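How to keep a reading journal you will still be using in June

Posted 4 December 2012

Most reading journals stop after a few weeks. The entries start out too long, one gets missed, and the notebook goes back in the drawer. The method below takes a few minutes per book.

What you need

A lined notebook, a pen and a packet of small sticky tabs. I use a Dosta notebook with numbered pages, but any will do.

Setting up

Leave the first 3 pages blank for an index. Give every book one double page after that. Write the title, author, publisher and the date you started at the top left.

While you read

Put a tab on any page you want to come back to. Don't stop to write anything down. If a novel is long, move to a second colour of tab halfway through, so you can tell early passages from late ones.
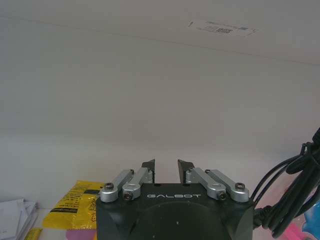
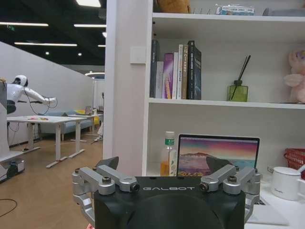 When you finish

Leave the book for a day, then go through the tabs. Keep the best few and pull out the rest. On the left-hand page, copy one short passage with its page number. On the right, write down:

What the story was about, in two sentences.
Which character you remember best.
Where your attention wandered, if it did.
Who you would lend it to.

My entry for Gosselin, a historical novel set in 1381, fills less than half a page. It says the first 30 pages were slow and the trial chapter was the best part. I can still remember the whole book from that.

Filling in the index

Add the title and page number to the index as soon as the entry is done. List books by author surname if you read a lot of series. I had 37 entries in my last notebook and would never have found Zustwood again without it.

If you fall behind

Skip the missed books. Write the title and one line, such as "Solari, good, sad ending", and start properly with the next one.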